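Evenings with chapter four

2018-05-26

It is Saturday and the rain does not stop, so I sit again at the small table with my accounting book. I wrote in December that I will finish it before summer. I am now in chapter four, and the book has more chapters than I like to say.

Some of you asked me why I study cost accounting in Chinese when I live in a town where almost no one speaks it. The short answer is my work. I keep the books for a small importer called Hamann, and we buy lamps and lamp parts from Rosus, who send us their cost sheets in Chinese. For a long time I looked only at the last line, the total, and believed it. Then one day there was a difference of 207 between their sheet and mine, and I could not say where it came from. I was ashamed of this, so I bought a textbook.

It was second-hand, from the shop Lanell, behind the market. The former owner used a pencil very hard and then a rubber even harder, and on two pages the paper is so thin that I turn them with the flat of my hand. I do not mind. A new book makes me nervous.

My method is slow. First I read a page without the dictionary and try to guess what it wants from me. Then I read it again with the dictionary and find that I guessed wrong. The words for the big ideas I know well by now, because they come in every paragraph. 成本 is cost, 会计 is accounting, and when I see these two I feel at home for a moment. The difficulty is in the little words between them, which say if a cost must be shared, or may be shared, or was already shared in the month before. For these I have a notebook. It has 1382 entries at the moment, and I am sorry to say that many of them are there twice.

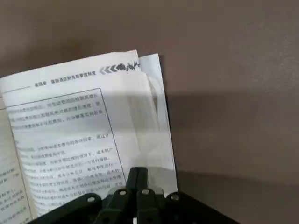

Chapter four. The long text inside the box took me two evenings.

I have a special feeling about the boxes in textbooks. When I was at school I always jumped over them, as I thought they were for the clever pupils who had time left. Now I read them first. The main text explains how a thing should be, and it is often dry like old bread, but inside a box the writers become more relaxed and the sentences are longer. For me the longer sentences are hard work. Sometimes I must go back to the beginning three times before I find the verb which belongs to the person who is doing the thing.

I also learned that it is better not to write the translation between the lines. I did this in the first chapter, and afterwards my eyes went only to my own handwriting and never to the characters. Since chapter two I write on a separate sheet, and I put the sheet in the drawer when I read the page for the last time. If I can still follow, I go on. If not, the sheet comes out again and I make tea.

About the table I should say something too. It is the narrow one from the hall, which I carried to the window in spring. The lamp above it is a Totora, an old model with a stiff neck, and I have not found the right place for it yet. Either it shines in my eyes or it makes a shadow exactly where I want to read. In the afternoon I need no lamp, and so the weekend is my best time for the difficult pages.

The difference of 207, by the way, was a packing cost. They had counted it with the materials, and I had counted it with the transport. I found it in March, by myself, with the book open on my knees, and I was so pleased that I told it to the baker.

Next week I want to begin the exercises at the end of the chapter. I looked at them already and the first one is about a furniture factory, so I must learn the words for glue and varnish before Monday.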